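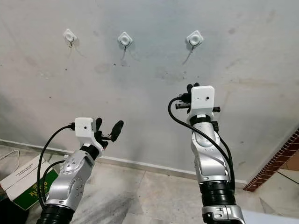 *Two-arm set with white gripper housings, facing a wall with three adhesive hooks.*

## 2. Planning your purchase

Read this section before you order the Favcombe two-arm set. Prices are in US dollars and don't include tax.

1. Start with the base price. A set of 2 arms with grippers is $3,495. Mounts are ordered separately from Ploltport.
2. Add one cable kit at $487. Each gripper needs its own cable, with enough slack to loop clear of the wrist.

 **Note:** Cables are wear parts. Budget for a second kit if the arms will run daily.

3. Measure the work area. Allow some 32 inches between the mounts and the wall - more if the task needs a straight reach.
4. Choose the test items. Adhesive wall hooks are cheap and easy to replace, and the Pravier starter tasks use them.

 **Caution:** Do not lean on the arms or hang anything from them while checking reach.

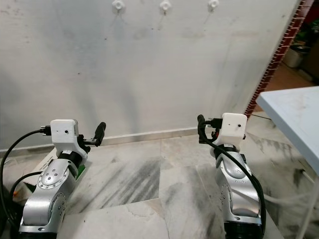
## 2.1 Before you send the order

5. Check that the delivery route is wide enough for the crate.
6. Confirm the plug type with Poon, our parts supplier. Opened cable kits can't be returned.
7. Ask for the lead time in writing. Orders placed in September usually ship later than the quoted date.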